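Dovine Mutual Pension Plan

The Dovine Mutual Pension Plan is a defined benefit retirement plan covering hourly and salaried workers in the furniture and wood products trades of the Dovine valley. It is a multiemployer plan, paid for by contributions from member companies and by the earnings of a trust fund. The plan has 4,000 participants, counting both active workers and retirees.

Benefits

A worker becomes vested after 5 years of covered service. The monthly benefit is based on years of service and average pay over the 3 highest-paid years. Participants may retire early at a reduced rate. A surviving spouse receives half of the monthly benefit unless the couple has waived this form of payment in writing. Benefits are paid in addition to Social Security and are not reduced by it.

Member companies

The founding members were Brinent and Kouris, which had earlier run separate plans. Rikine joined later and brought 442 workers into the plan.
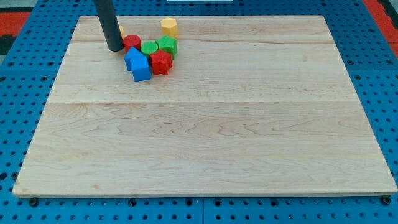 Covered service is defined by the type of work performed, and the plan document lists the job classes that qualify. Most are in milling, gluing and finishing. Panel work is included, so an employee who makes boards from glued planks, with the seams visible across the surface, earns the same credit as one who assembles finished furniture. Office staff are covered only if their employer has elected to include them. Seasonal workers earn partial credit, figured on hours worked.

See also

Defined benefit plan
Multiemployer plan
Vesting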